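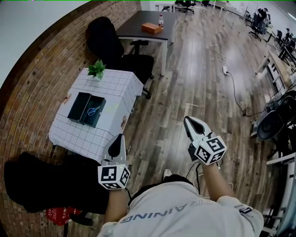

On the Duvix pair against the Marwat pair: I ran both again and my view has shifted a little since my last message. The Duvix jaws still close more evenly, but the handles are heavier at the front and you notice it by the end of a long session. Tracking is fine as long as the marker cubes face outwards, like the white ones on the handles here, and the forearms stay off them. The cables are my main complaint. They run back towards the operator and want tying at the elbow.

On November 27, 2025 the Flerkadlow list wrote:

> Has anyone compared the view from the gripper camera on
> the two sets? We have 1132 clips from the Marwat and the
> lower part of every one is mostly housing. Is there a
> mount that gets round this, or do you just crop?

We don't crop. The housing takes up the bottom of the picture for us too, but it never moves, so we mask it once and leave the rest alone. We lost more clips to bad timing than to the view. Out of 3606 we threw away 1239, nearly all from before the controller update in May.
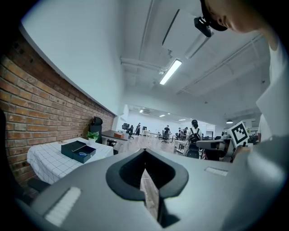 Gripper camera view, with a marker card at the right.

I would tilt the camera down a few degrees if the mount allowed it — at present we record far too much ceiling. Jaltside sell a wedge that should fit and I have ordered 2. I will post the settings once they are on.

Related messages
Re: Marwat trigger sticking when half closed
Jaltside wedge mounts, which screws?
Marker cube size and lost tracking
Duvix controller update notes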